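Ukitance brings out small lidded case for desks and drawers

Ukitance has added a small lidded case to its range of storage for the home and office. The Canus goes on sale in April and is meant for the things that drift about on a desk or sink to the bottom of a drawer – paper clips, spare keys, stamps, memory cards, earphones.

The case is a shallow black tray with a separate lid. It has no hinge and no catch. The lid lifts away completely, so the tray can stay open on the desk during the day and be covered again in the evening.

"We had a hinged version first, and people kept knocking it shut with a sleeve," said Krystyna Wieczorek, head of product at Ukitance. "With a loose lid you put it to one side and get on with your work." 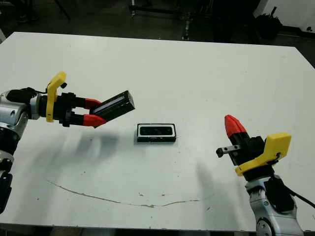
A pale rim runs round the opening of the tray and shows up against the black, which helps when putting the lid back in poor light. The inside is left plain, without dividers. Customers who want to split the space can buy a card insert separately, in a pack of 2.

The Canus was designed by Assunta Monti and took 11 months from first sketch to finished case. Much of that time went on the fit of the lid.

"It should come off with one hand on the lid and one on the tray," said Monti. "If you have to pull, it is too tight. If it slides about in a bag, it is too loose. We went back and forth on that for most of the winter."

Before launch, 1209 people on the company's mailing list answered questions about what they keep in their top drawer. Their replies helped to settle the depth of the tray, which was made shallower than first planned so that it would fit under a pen shelf.

The case will be sold through the Ukitance website and in the Ogola chain of stationery shops. It comes with a 2-year guarantee covering both tray and lid. Replacement lids can be ordered singly.

Press contact: Oliwia Kurek, Ukitance press office. Samples are available to reviewers on request.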